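Inicio Quiénes somos Servicios Sala de prensa Contacto

Tendeten abre una línea de acompañamiento para la compra de celdas robotizadas en talleres y almacenes pequeños

15 de abril de 2025 – Tendeten, la consultora de planificación de equipos industriales, presenta hoy Wundeo, un servicio pensado para las empresas que llevan tiempo dándole vueltas a la idea de comprar su primer robot y que, entre catálogos, visitas comerciales y hojas de cálculo que nunca terminan de cuadrar, no encuentran el momento de decidirse. Lo hacemos con mucha ilusión y también con la tranquilidad de haberlo preparado despacio, escuchando a quienes nos han abierto las puertas de sus naves y nos han contado con toda franqueza qué les preocupaba antes de firmar un pedido.

Durante la fase de preparación hablamos con 83 empresas de manipulado, envasado y preparación de pedidos, casi todas de plantilla reducida. Les agradecemos de corazón el tiempo que nos dedicaron, muchas veces a última hora de la jornada y con el teléfono sonando en la mesa de al lado. De esas conversaciones salió una lista de 272 partidas de gasto que conviene revisar antes de incorporar un brazo robótico, desde la acometida eléctrica hasta los repuestos de la pinza, pasando por los cables que sufren con el giro de la muñeca y que casi siempre se quedan fuera del primer presupuesto.

La lista completa se entrega a cada cliente en una hoja editable, ordenada según el momento en que aparece el gasto: antes de la compra, durante la instalación y a lo largo de los primeros años de uso. Se puede trabajar con ella en casa, sin nosotros delante, y de hecho nos gusta que así sea, porque quien mejor conoce sus productos es quien los tiene todos los días entre las manos.

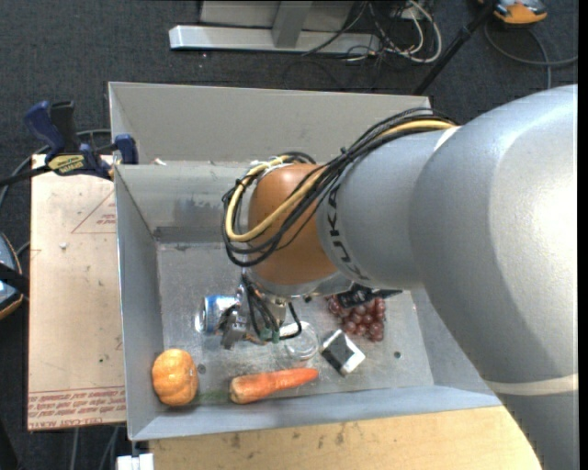 El servicio dura 21 días laborables y se reparte en dos visitas. En la primera recorremos la instalación con el equipo de producción y de mantenimiento, tomamos medidas, anotamos pesos y formatos y elegimos juntos una muestra de artículos reales. Pedimos siempre que la muestra sea variada e incluya lo incómodo – lo redondo, lo blando, lo transparente, lo que brilla –, porque una oferta calculada sobre cajas iguales suele quedarse corta el día en que llega la fruta o un envase que el sistema de visión no distingue bien del fondo. En la segunda visita presentamos el plan de inversión, con un calendario de pagos y una propuesta de pruebas de aceptación que el cliente puede adjuntar tal cual a su petición de ofertas.

Entre una visita y otra, los ensayos de agarre se llevan a cabo en el banco de pruebas de Moradi, socio técnico del proyecto, que trabaja con brazos industriales, pinzas de distintos tipos y contenedores de diferentes fondos. El cliente recibe los resultados por escrito, artículo por artículo, con los agarres fallidos incluidos. Nos parece una información tan valiosa como la otra, y a más de una empresa le ha servido para dejar una familia de productos en manos de su gente y ajustar la inversión al resto.

La parte financiera corre a cargo de Herham, que estudia con cada empresa si le conviene comprar, alquilar o empezar con un equipo reacondicionado. Herham no cobra comisión de los fabricantes, y tampoco lo hace Tendeten; los honorarios se fijan al principio y no cambian según la marca o el tamaño del robot elegido. Si la conclusión es que todavía no toca comprar, el informe lo dice en su primera página y explica qué tendría que cambiar en volumen, turnos o espacio para volver a estudiarlo.

Queremos insistir en un punto que nos han repetido muchas veces: el precio del brazo es la cifra que todo el mundo pregunta y la que menos ayuda a planificar. La herramienta, la cámara, el vallado o los sensores de seguridad, la formación del personal y las horas de puesta a punto pesan mucho en la cuenta final, y Wundeo los trata desde el primer día como líneas propias, cada una con su responsable y con su margen para imprevistos.

Las primeras plazas se abren en este mismo mes de abril. Las empresas interesadas pueden escribir a nuestra oficina con una breve descripción de su actividad, los turnos con los que trabajan y los artículos que les gustaría automatizar; no hace falta enviar planos ni tener un presupuesto aprobado. Contestamos a todas las solicitudes, también a las que llegan con más dudas que datos, y estaremos encantados de concertar una primera conversación sin coste.

Contacto de prensa: Departamento de Comunicación de Tendeten

© 2025 Tendeten. Todos los derechos reservados. Aviso legal | Privacidad | Volver arriba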